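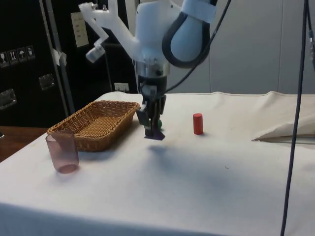 # Flilwood: block and basket open day

Tuesday, December 28, 2021

I went up to Flilwood for the Jatitz open day. Jatitz makes sets of small coloured pieces for young children and sells them in woven baskets. The building is on Ersoy Road, past the feed store, and the sign is easy to miss when there's snow on it. I drove by it once and turned around at the rink.

Parking is in the yard behind the loading door. The yard had been plowed but not sanded, so wear proper boots. You come in through the side door, give your name, sign the sheet and get a paper sticker. Masks were required and there was a box of them on the counter. Groups were kept small and there was a wait of half an hour in the lunchroom, where there was coffee and a plate of date squares.

## Cutting and turning

The first room is where the wood is cut. Long square lengths go in at one end and short blocks come out at the other. The saws were off for the visit, apart from one that was run for a minute so we could hear it. It was loud and the room smelled of sap for a while after.

The round pieces are made from dowel. A cylinder is the simplest thing they make, according to the guide, and also the one most often sent back to be sanded again. It has to stand on either end without rocking. There was a sheet of glass on a bench for testing this. You set the piece down, give it a light push near the top and watch whether it settles. I tried a handful and found one that wobbled. It went into the reject bin, which gets picked through by the local school for craft supplies.

Balls are not made at Flilwood at all. They come in already turned and are only coloured and checked there. I had assumed everything was done on site, and the leaflet gives that impression, so I would like to see the leaflet changed.

The flat pieces are cut from thin sheet with a template. Offcuts go in a stove at the back of the building, and that stove heats the lunchroom.

## Colour

The colour room is narrow and warm. Each colour has its own shelf and its own set of racks, and the racks stay with the colour for good. The red shelf was the most stained. Purple is the colour they have had the most trouble with, as the darker batches look nearly black in poor light and parents write in to ask whether they were sent the wrong piece. A new purple was tried in May and dropped. The one in use now is still fairly dark. I held a piece beside the window and then under the ceiling lamp and could see why people write in.

Green dries the slowest. I asked why and was told that it just does.

We weren't allowed to touch the racks. There was a tray of finished pieces at the door to handle, with a bottle of hand sanitizer beside it. The finish is smooth but not glossy, and it doesn't feel sticky when your hands are warm. I have a set at home from another maker that does.

## Baskets

This was the part I had come for. My mother wove baskets and I still do a bit of it in the winter, badly.

The baskets are rectangular with low sides. The low side is deliberate. A small child can see in and reach in without tipping the thing over, and the pieces can be poured out in one go. Weaving a rectangle is harder than weaving a round basket because of the corners, where the strips want to pull in. On a poor one you can see the long sides bow toward each other in the middle. The ones on the shelf at Flilwood were mostly straight, with a couple that leaned.

They use a wooden form to hold the shape while the sides go up. The form comes out before the rim is done. I would have left it in until after, but I was told the rim tightens better without it. I'm going to try it both ways.

The colour is left natural, a light tan that goes browner over the years in a sunny room. There is no liner. Someone in our group asked about splinters and the answer was that every basket is gone over by hand with a cotton cloth, inside and out. If the cloth catches, the strip end gets trimmed and tucked again. I thought that was a sensible test and have used it since on my own baskets, with poor results for two of them.

A weaver can finish five in a shift if the material has been prepared the day before. The soaking tubs are in a lean-to off the main building, and in December the water has to be carried in warm. We looked in from the doorway and didn't stay long.

## The white table

After the baskets we came to a table covered in white cloth, set against a grey wall. I spent longer there than anywhere else. There was a basket to the left, empty and set on an angle, and only a few loose pieces out: a short red cylinder standing on end, a small green ball, and a flat piece in dark purple. The cloth had ridden up into a thick fold toward the back on the right.

I liked seeing the pieces on plain white. In the shop they are piled together and you don't take in the shapes. The cylinder has a flat top and looks as if it wants something put on it. The purple read as purple there, so if I were running the catalogue I would shoot everything on that cloth and save answering the letters.

The basket was also easier to judge on its own. Seen next to single pieces it is quite roomy, and the sides are lower than they seem when it's full.

A cloth does have drawbacks on a play table. It moves. At home we tried a tablecloth under the blocks for quiet and ended up pinning it at the corners, and even then a tower of any height would lean where there was a wrinkle. A thin felt mat works better. If you do use a cloth, pull it flat from the back edge before you put anything out. Balls roll less on it, though, and that is worth something if you have a low couch with a gap underneath.

We talked for a bit about tidying up. Jatitz suggests one basket per set and no lid. Their reasoning is that a lid becomes a second toy and then gets lost. They also suggest that an adult put the first piece in and then wait. I have tried this with my grandson since the visit and it has worked some days. He puts the balls in first and leaves the flat pieces, which are harder to pick up from a smooth floor. On a rug he manages them fine.

## Packing and the Wostutus set

The last room is packing. The pieces are checked against a printed card, put in a cotton bag, and the bag goes in the basket. The whole thing is wrapped in brown paper. There's no plastic window and no printed box. Shops have asked for a box and the company has held off so far.

The set they were packing that week is called Wostutus. It is the newer of the lines and has more flat pieces than the older one. It comes without instructions. The card in the bag shows the shapes and gives an address for replacements, and you can order a single missing piece, which I have done before with no trouble. It took two weeks to come.

A board on the wall had the number 347 on it in chalk, which was the count of sets sent out that month. I was told it's usually lower, and that the month before Christmas makes up for the summer.

## Shop

The shop is a counter and a few shelves by the exit. Seconds are sold from a crate on the floor. These are pieces with a colour run, a dent or a flat spot, and they are perfectly fine for play. I bought a bag of them and one basket with a loose rim that I fixed at home in an evening. The full sets were the same price as they are in town, so there's no saving in making the drive for one of those.

They take cards. The machine was slow and the line backed up into the packing room.

## Notes for anyone going

- The tour takes the better part of two hours with the wait.
- Children under six can't go into the cutting room. There was a rug and a basket of blocks for them in the lunchroom, with a parent staying behind.
- Not suitable for strollers. There are steps between the colour room and the basket room, and the other way around is through the snow.
- The washroom is off the lunchroom, and it's the only one.
- Bring a bag if you plan to buy seconds.
- The weaving is only shown in the morning. Our group just caught the end of it.

The next open day is planned for May, when the tubs will be outside and the soaking can be seen properly. I've put my name down for the morning group. I want to see a corner done from the start, and to ask about the form again.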